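Teltberg Opens Its Training Floor to Visitors for a Day of Hand-Held Gripper Demonstrations

MINAMI, May 20, 2018 – Teltberg welcomed 53 visitors to its Minami workspace for an open day built around one very familiar household chore: getting clothes onto a hanger and the hanger onto a rack. Guests watched operators work with a gripper in each hand and then had the chance to pick up a pair themselves.

The open day was held together with Furnix, the home furnishings company that supplied the pieces on the floor, and Cludside, which writes the software used to review each session.

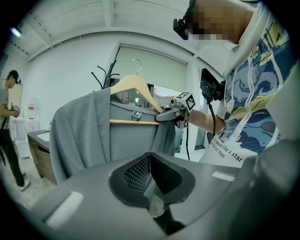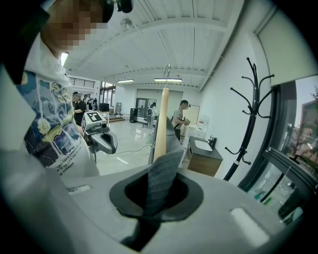
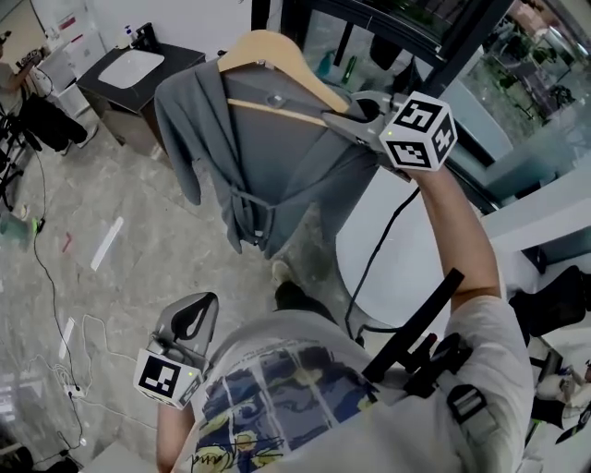 Hand-held grippers at work at the Teltberg open day in Minami. The first and third photos show a gray knit garment on a wooden hanger.

"People come in expecting to see something exotic, and then they see a sweater," said Anil Varghese, who leads the household tasks program at Teltberg. "I love that moment! Everybody has hung up a sweater, so everybody has an opinion on how it should be done, and those opinions are really useful to us."

Clothing is one of the toughest subjects in home robotics. A knit sags and stretches under its own weight, and it never hangs quite the same way twice. Operators use the grippers to show how a person handles those small changes, and the recorded movements are used to teach robot arms to do the same job. The patterned markers on the grippers help track where each tool is and how it is turned.

Visitors came through in groups of 6, with time for questions between rounds. The most popular part of the day was the try-it session, where guests quickly found out how much they rely on their fingertips. Several went back to the end of the line for a second turn, and a few of the younger guests stayed with it until they could move a hanger from one gripper to the other without dropping it.

Cludside staff were also on hand to replay recordings on a laptop and explain how a session is checked. The program has now gathered 3,632 recordings of household tasks, with clothing making up the largest group. Folding towels and putting away dishes are next on the list.

"The questions were terrific," Varghese said. "One guest asked why we don't button the cardigan first, and we spent a good ten minutes on it. We're going to try it her way."

Teltberg plans to hold 3 more open days at the Minami workspace. Admission will again be free, and school groups are welcome. Groups wishing to attend should contact the Teltberg visitor desk ahead of time, as space on the floor is limited.

About Teltberg
Teltberg develops tools and training methods for robots that help with everyday work in the home.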